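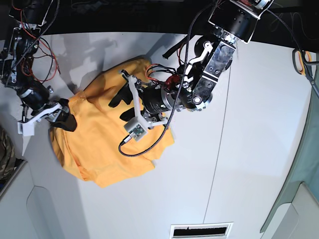 Laundry day, April 24, 2024, and I am going to write about T-shirts because T-shirts are all I have thought about since breakfast and I have loved it! The winter things went up to the top shelf last night and today was the turn of the summer box, which has been under the bed since we came back from the lake. I'd forgotten half of what was in it. Opening it is like getting a parcel from myself. The yellow one was the first I wanted to see again, and there it is on the white table in a great soft heap, folded over on itself in layers and wrinkled right across the middle, and the color is so good. Somewhere between yellow and orange, like the inside of a ripe apricot. I don't own anything else that color and I don't know why, because it cheers up a whole morning.

Got it at the market in Wudgate, from the stall at the end with the socks. I went for socks. I came home with no socks and that shirt, and I wore it two days running and then on the train to Arnen, where I spilled soup on it (came out, thank goodness).

So, the folding. I have decided this is the year I learn to fold a T-shirt properly, in the same shape every time, so they stand up in the drawer like books and I can see every one of them. I have always done what my family does, which is to hold it under the chin, flap the sleeves back, drop the bottom half and hope. It works fine for a pile. It does not work for a drawer. You pull one out of the middle of a pile and the entire thing leans over, and by the end of the week I'm wearing whatever was on top because I can't face the digging.

The method I'm using goes like this, and I'm putting it here so I have it in one place next spring. Shirt face down, flat. Sleeves out. Smooth from the middle to the sides with the whole hand. Then one side in as far as the middle of the neck, sleeve doubled back on itself so it doesn't poke out. Other side the same. Now there's a long strip. Fold the hem up toward the collar but stop a little short, then fold in thirds, and stand it on its edge. If it stays up, lovely. If it slumps, the strip was too wide. Mine slumped a lot before lunch.

The flattening is where I go wrong every time. I want to get to the folding, which feels like the real job, and I start when the shirt is nearly flat, and nearly flat is no good at all. A ripple at the shoulder turns into a lump by the second fold, and the lump decides the shape of everything after it. I did the gray striped one over and over with a twist in the side seam that I couldn't see and could absolutely feel. When I finally opened it all the way out, gave it a shake and started fresh, it went into thirds like it had been waiting for me to ask nicely.
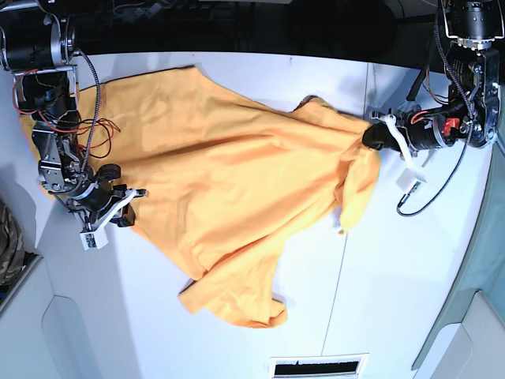

Sleeves are their own subject. Short sleeves on a boxy shirt are easy, they're practically little squares. The ones that hang longer want to creep down past the side fold, and then you have a tail sticking out of the bundle. I tried tucking. I tried folding the sleeve twice. What I like best so far is to lay it straight down along the side of the body and press it there with my palm before I bring anything across. I'm very pleased with this. I'm sure everyone knows it already.

Cotton really is the nicest thing to work with. Thin stretchy stuff slides off itself and won't remember anything you tell it, but a plain matte cotton holds a crease if you run a hand along it, and it has that dry, soft sound. I had the window open and could smell the soap. I changed to the Badik powder this month, the one in the paper box, and I like it so much more than the liquid. It smells of nearly nothing, then when the sun's on the clothes it smells a bit like rain. One box says 63 washes. We'll see, I'm heavy-handed with a scoop.

Stopped at noon and walked down to Pellegrini for a loaf and the small almond things, and of course looked at how they fold their paper bags. Two quick turns and a pinch, very fast, very even. I stood there admiring it for so long that I was asked whether I wanted something else, so I bought more almond things. No regrets. Ate 2 on the way home and one at the door.

In the afternoon I did the drawer itself. Everything out, wiped the bottom, found a button, a receipt, and a single green sock whose partner I threw away in March (of course I did). I cut a shoebox down to make a divider. Light colors on the left, dark on the right, sleeping shirts behind. I had planned to go by how often I wear each one, but color looks so nice when you slide the drawer open that I gave up on being sensible.

There are seven I'm not keeping. It was easier than I expected! The one with the stretched collar I've been saving for painting, and I don't paint. The white one has gone the color of tea. Two never fit in the shoulders, and I've been telling them for years that they'd get their chance. The rest are good and just not me anymore, so those are washed and in a bag by the door for the swap shelf. The tea-colored one is going to be cleaning cloths. I've cut it up already so I can't change my mind.

Things to do before I forget:
Look for a second shoebox, a deeper one.
Mend the hem on the blue linen.
Ask at the Wudgate stall if they ever get that yellow in long sleeves.
Socks, for real this time.

I also want to try the same fold on pillowcases. They're simply rectangles, so they ought to be a treat after all those sleeves. Towels too, maybe in thirds the long way, so the edges end up inside. The linen shelf is a sorry sight just now. I opened the door to have a look and closed it again, but I closed it in a hopeful spirit.

Later. It's after supper and I have gone in to look at the drawer twice. It is such a silly thing to be happy about and I'm so happy about it. They're all standing up! Even the striped one. I pulled out a navy one from the middle as a test and its neighbors stayed right where they were, with a neat gap waiting for it to come back. I put it back in. I took another one out.

The shelf upstairs still has 197 things wrong with it and I mean to start at the left end tomorrow, with the pillowcases. The forecast says warm, so I'm going to wear the yellow.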